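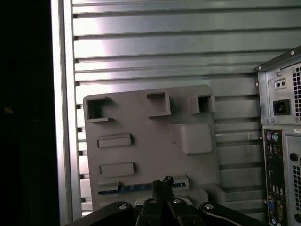
Working rules for robot teardown of desktop computers: progress report to the Petrenko Fund

Last updated: February
Reading time: 4 minutes

Dear friends at the Fund,

When we wrote to you last we had a great heap of notes and not very much that you could call a rulebook. I'm happy to say we now have one! It is a draft, it still has some pencil in the margins, and one whole chapter is waiting to be rewritten, but people at both Bramthorpe and Mestcombe are working from the same pages, and that was the main thing we promised you for this stage of Sarniro.

The draft has 84 rules. That sounds like a lot (it sounded like a lot to us, too), but many of them are a single line, and a good number were things our operators already did without ever having written them down. They cover how a computer is brought to the bench and made safe, what the arm may and may not do once the case is open, how the gripper is looked after, and what goes in the log.

What has changed since the last report

The biggest change is that we put electrical safety at the front. In the first version it sat somewhere in the middle, after a long passage about lighting, and a new operator quite sensibly asked why. Now the very first page says that the power lead comes off and goes on the hook by the door before the tower is moved within reach of the arm. The power supply itself is never opened, by arm or by hand. If a unit looks swollen, scorched or bent, the whole tower goes back on the cart and a person deals with it.

We also settled the speed question, which took a good deal longer than I would like to admit. Inside an open case the arm now moves at no more than 80 millimeters per second. Bramthorpe wanted it faster and Mestcombe wanted it slower, and after some very friendly arguing we went with the figure that both crews could live with. Near loose cables the rule is stricter: the fingers approach from the side that has the most open space, and if the operator can't tell where a cable runs, the arm stops and waits. 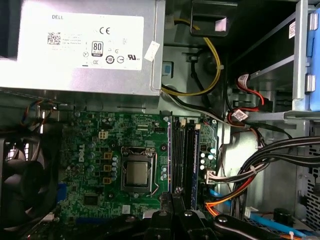 Does a person have to be present the whole time the arm is working inside a case?

A trained operator must be at the bench, with the stop button within reach, whenever the arm is powered and the case is open. If the operator needs to step away, the arm is paused and backed out first.

We were asked to keep records that somebody outside the team could follow, and I think that part is going well. So far we have logged 1,693 grasp attempts under the draft rules. Each entry has the part, the rule in force, and a note if the operator stepped in. We have asked everyone to write those notes in ordinary sentences, and some of them are a pleasure to read. Please come and look through them if you are ever passing Bramthorpe.

Practice before real parts

New operators, and new versions of the control software, start on the practice fixtures before they are allowed anywhere near a working memory module. The rule asks for 50 clean runs in a row on the fixtures. A run counts as clean when the fingers touch only the part they were sent for. We had some grumbling about "in a row," and I do understand it, as a slip on the last few runs is a miserable thing, but we have kept it.

Gripper care has its own short chapter now. At the start of each shift the operator looks over the finger pads and checks that the screws on the linkages are snug, with the arm switched off.
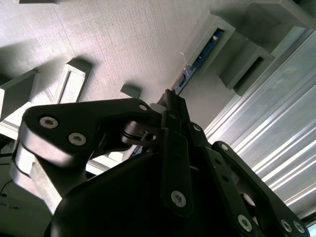 After that comes one slow open-and-close with nothing between the fingers, and then the initials go in the book. Worn pads are replaced in pairs. Mestcombe had been changing them one at a time, and the two sides ended up gripping differently, which made for a puzzling week or so until someone thought to put a new pair on.

Where we are behind

The chapter on cables is the one that needs rewriting. It treats every cable alike, and our operators tell us quite firmly that a stiff bundle of power wires and a thin data cable need separate rules. They are right, and we should have asked them sooner. We would also like to say more about connectors with a latch. At present the draft tells the operator to release the latch by hand, and we expect to keep it that way for the rest of this grant.

Training at Mestcombe started later than planned while the bench guarding was being altered. It is under way now, and we don't expect to ask you for more time or money on that account.

Next steps

We will send you the new cable chapter as soon as both crews have tried it out. After that we'd like to share the whole draft with a few repair shops and recyclers, and if you know of any who might enjoy picking holes in it, do please pass them our way. Thank you, as ever, for your patience and your very good questions.

The Sarniro project lead, Bramthorpe

Comments

Bench operator, Mestcombe: Glad to see the cable chapter is being redone. Could we have a line about cable ties too? We cut them by hand before the arm goes in, but it isn't written anywhere.

Grants desk: Thank you for this, it was a good read. Could the next report say how often operators had to step in?

Project lead: Yes to both. The cable tie rule is going in the new chapter, and I'll pull the step-in notes together for the next report.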